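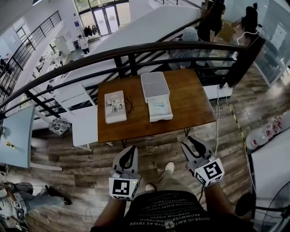
The landing table, with my book, my glasses and the drawer box.

How do I stop losing my reading glasses in my own house?
Posted in Home & Household / Everyday Problems
Asked 26 Oct 2023, viewed 871 times

I own more than one pair of reading glasses and at any given moment I can find none of them. Yes, I have checked my head. My daughter tells me to check my head every single time, and she has been right twice, which has made her unbearable.

Some background. I moved to Plistdale in April, into a house with more levels than it has any need for. In my old apartment in Girnham there were only so many places a pair of glasses could go. Now there's an upstairs, a downstairs, a half landing, a laundry room with a shelf I can't see the top of, and a porch. I read in all of them. I have read standing up in the laundry room because I was at a good part.

What I've tried so far:

A neck cord. I lasted one morning. It caught on the oven door handle and I bowed to the oven.

Buying cheap pairs and leaving one in each room. This is what everybody suggests, and it works until you carry the kitchen pair to the bedroom, and the bedroom pair to the porch, and after two weeks every pair you own has migrated to the car.

A bowl by the front door. The bowl now has batteries in it, and a key to something.

Lately I've been using the table up on the landing, by the railing, as home base. Book, glasses, and a little white plastic box with a drawer that was supposed to be for glasses and nothing else. It's better than the bowl. But I pass that table when I'm going somewhere, and I read when I'm sitting down somewhere else, so the glasses leave and don't come back. I'm also a bit nervous about the drawer, as anything I put in a drawer I consider thrown away.

Is there a trick to this? I don't want an app. I'm 5 minutes late for everything already and I'd rather not be paged by my own eyewear.

— Elie Nasrallah

2 answers, sorted by votes

Answer 1 (accepted)

I fitted glasses for a living for a long time, in a shop in Tatum, and I'd say half of the "lost" pairs people came in to replace were in the house the whole while. We sold them new ones anyway. I'm retired now and can admit it.

The thing you have wrong is the home base. You picked a place that looks like a good place for glasses. You want the place where you take them off, and those are seldom the same. For a few days don't tidy them at all. Leave them wherever they come off your face and see where they pile up. For most people it's two spots, usually beside the bed and beside whatever chair has the good lamp. Put something there to hold them. It can be ugly. An old coffee mug is fine, stems down.

Skip the drawer. You said yourself you forget anything that's in one, and I believe you. Use it for the cloth and the little screwdriver.

Then about the spare pairs. Buying several is right but buying several of the same is what gets you. If they all look alike you can't tell that the kitchen pair has wandered, so you never take it back. Get the loudest frames you can stand for the kitchen. Red ones, say. When you see red glasses on the porch you will feel foolish and return them. Put a dab of nail polish on the inside of the arm if you can't bear red.

Also, dark frames on a dark surface will vanish while you're looking straight at them, particularly as you don't have your glasses on. People put them down on a black couch and then come and tell me they've been burgled. Something pale underneath helps. A folded dish towel will do.

And please don't lay them lens down, wherever you end up keeping them. Or put them on the seat of a chair. I could have put a kid through college on chairs.

One last thing. If you're taking them off and on all day to see across the room, ask your eye doctor whether progressives would suit you. They take some getting used to, stairs especially, and you seem to have plenty of those. But glasses that stay on your face are hard to lose.

— Tamer Akl

Comments on this answer

Elie Nasrallah: Did the experiment. They pile up on the edge of the bathtub. I don't even take baths. Mug is now installed and my daughter wants it noted that it's her mug.

Tamer Akl: Edge of the tub is more common than you'd think. Watch for steam if you have coated lenses.

imrie_gardener: what does it mean if they pile up in the fridge

Tamer Akl: It means you read labels.

Answer 2

Just get the neck cord again and stay away from the oven. Mine has been on 100 percent of the time for years, my wife hates it, never lost a pair. They make breakaway ones now that pop open if they snag. Or get your eyes lasered, my cousin in Imrie did and he loves it, although now he needs readers.

Did you check your head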